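Call for participants: street panel on delivery robots, Gastville

Before Gastville buys a single delivery robot, we want people who walk and ride these streets to tell us whether it should. Donati has quoted for 12 machines. We have read the brochure and remain unconvinced.
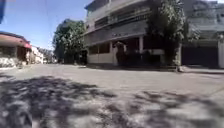 Posted by Gianni Mancuso, equipment planning, Bumia
Applications close Friday

Bumia is a residents' buying group with 943 member households. We are recruiting 15 panel members to go through the quote line by line and set it against the roads the machines would have to use. The quote covers purchase and chargers. Repairs, spare wheels, insurance and the wages of whoever goes out to fetch a stuck one are all "to be agreed", and we would like them agreed first.

Patchy tree shade, kerbs, slab joints and drain grates are on the route list. The supplier calls all of these "routine". We'd like to see that in writing, with a price beside it. 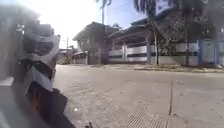
What you would do

Attend four evening meetings at the Kokuvbridge hall in November, starting at 7 pm. Walk one route with a clipboard. Read a 53-page specification, much of it padding, and mark anything you don't believe.

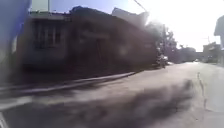
You don't need a technical background. We do want at least one person who has run a repair budget, and a few who ride or drive for a living and know what a low sun does to your view of a road. Anyone selling equipment to us, or hoping to, can't sit on the panel. 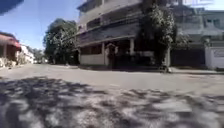
Members get a meal at each meeting and their fares back. There is no fee. The panel may recommend buying all the machines, a smaller trial, or nothing, and a cargo bike and two part-time riders will be costed alongside as a comparison.

To apply, send a few lines on where you live, how you get about and which evenings you can't do. Paper forms are at the Kokuvbridge hall desk.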